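Small parts sorting moves into the Mercado, drop-offs open now

USELL, 2025-09-24

The small parts sorting room is open again. Ground floor of the old Mercado building, second door past the stairs, the one that used to be the key cutter. Skendunura, the repair shop on the hill road, got the keys last week and was taking in bags and boxes by the next morning, before the sign was up. Sign still not up as of this writing. Look for the green door.

Short version for people in a rush: bring dead radios, toys, lamps with a circuit in them, doorbells, remotes, bike lights, old chargers. Bring loose bits too, if you've already had the thing apart. They get picked over by hand, and whatever is any use goes back out to the public at 40 cents a piece or free to schools.

Lleucu Gape runs the room. She ran the last one too, in the back of the Skendunura shop, which was really a hallway with a shelf in it. "People were stepping over the boxes to get to the register," she said. "Then they were stepping on them."

The hallway closed in June. The shop had taken in 322 bags of mixed electronics from the start of the year to then and had gotten through fewer than half of them. The rest went into a storage unit and stayed there all summer. Those are being done first, so if you handed something over in the spring and have been wondering, it's in the line. No, they can't find yours and give it back. Gape asked us to put that in.

What's different

More table, mainly. The hallway had one narrow bench. In the Mercado there's room to stand on all sides of the work and lights overhead that were allready there from the key cutter, good strong ones. There's a sink. There's a back door onto the loading lane so heavy stuff doesn't have to come through the front.

The other change is how things get sorted. Used to be everything that came off a board went into coffee cans by guess. Resistors with resistors, wires with wires, a can marked "?" that was always the fullest. Customers would come in for one fuse and be there most of the afternoon with a can tipped out on the floor.

Aled Bevan rewrote it over the summer. Bevan used to do stock at a plumbing supply place and he says it's the same problem with smaller pieces. Each bin gets a code and the code goes on a label on the bin, and the same code goes in a binder by the door. You look up what you want in the binder, you go to the bin. A few pages of the binder are already out of date, he said, and he's redoing those in pencil this time.

Boards are handled apart from the loose parts. A board with anything good left on it stays whole. Bevan says too many were getting stripped for one button or one buzzer, and then a week later a kid would come in wanting exactly that board for a project. Stripping is now the last resort.

Loose wire gets cut off only if it's cracked. Otherwise it stays on the part. Saves the next person a solder joint.

What they will not take

No car batteries. No swollen phone batteries, no phone batteries at all for now. No microwaves, no tube TVs, no smoke detectors. No light bulbs of the long kind. Printers, please no. There were 2 printers left outside the green door on the first night and both had to be driven to the county site on the shop's own gas.

Take batteries out before you come. Ordinary ones, AA and so on, can go in the tub at the town hall entrance, same as always.

Ink and toner, also town hall.

Who's buying

More people than you'd think. The shop kept a tally at the register in the spring and sold 245 parts to walk-ins, mostly fuses, switches and small motors. Prys Hopkin, who fixes pinball machines and a jukebox or two out of his garage on Weir Street, bought a good chunk of those. He'd like more lamp sockets, if anybody has them. He'd also like it known that he does not fix slot machines and to please stop calling.

Schools get theirs free with a note from a teacher. Meinir Gwilliam teaches the after-school electronics class at the middle school and has been in twice since the move. Her group is building the Vanau, a desk weather kit that the class works out from scratch each year with whatever parts are around, so no two come out alike. Last year's had a speaker from a greeting card. She needs small displays, sensors of any sort, and anything round that blinks.

"I don't need it to work," Gwilliam said. "Half of the class is finding out why it doesn't."

She's picking up her next box at the end of the month, so drop-offs before then have a shot at going to the kids.

Parking, hours, the rest of it

Doors open at 10 and close at 4 on weekdays. Closed for lunch from noon to 1, and they do mean closed, don't knock. Weekends not yet. Gape would like to but there's only so many hands.

Park on the loading lane side if you've got more than one box. Ten minutes max, the bakery gets deliveries there and the driver is not shy with the horn. Street parking out front is metered until 6.

There's a step at the green door. A ramp has been asked for and the building owner says it's ordered. Until then go around to the back, the lane door is level, ring the bell. If the bell doesn't ring, call the shop and they'll call down. The bell is on the list of things to be fixed, yes they know.

Rent is being split between Skendunura and the landlord for the first year. Caradog Pumphrey, who owns the Mercado, is letting them have the room at half rate through next fall and then everyone sits down again. Pumphrey told us the unit had been empty long enough that he was tired of sweeping it. He has plans for the other empty unit on that floor too but wouldn't say what. A laundromat has been the rumor. He laughed at that, for what it's worth, and went to take a phone call.

The old hallway at the shop has gone back to being a hallway. The cans are for sale, a dollar each, with or without lids. The "?" can has been claimed.

If you want to help sort

Two-hour shifts, must be 16 or over, closed shoes. You don't need to know what anything is. The binder has drawings. Bring reading glasses if you use them, the markings on some of this stuff are tiny and people end up squinting and getting a headache. Sign up at the Skendunura register or by phone, not by email, the email is full.

Beginners start on the easy trays, which are fuses and buttons and things with a clear shape. Boards come later. Anything you can't place goes back on the tray and gets left for Bevan, who does a round before closing. Please don't invent a new bin. This has happened.

Also wanted: paper. Plain white sheets, used on one side is fine, any amount. And more shallow metal trays if a kitchen is being cleared out somewhere, the steel kind with a rim. They've got some but could use more. Egg cartons, no thank you, plenty.

One correction from our last piece on this. We wrote that the shop charged for drop-offs. It doesn't and didn't. Drop-offs are free, and the 40 cents is only what you pay to take a part home. Our mistake, and a few people called the shop about it, sorry to them.

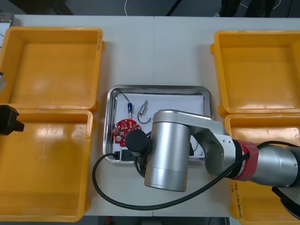
Sorting goes one tray at a time and the next tray doesn't start until the last one is clear. Slow, but fewer mix-ups, Gape says. White paper goes down in the bottom of the steel tray first so the little things show up against it, a glass fuse especially, clear body with silver caps on the ends, easy to loose on bare metal. Same tray has the red round board with the scalloped edge, like a flower, and a small blue part with short leads. Yellow bins sit two to a side across the pair of white tables, with the codes handwritten on the labels, the one ending (4N-4B) at lower right. Gwilliam has already asked after the red board for her class. First dibs go to whoever brings the note in, so, teachers, bring the note. Questions to the Skendunura register during shop hours, and ask for Gape or Bevan.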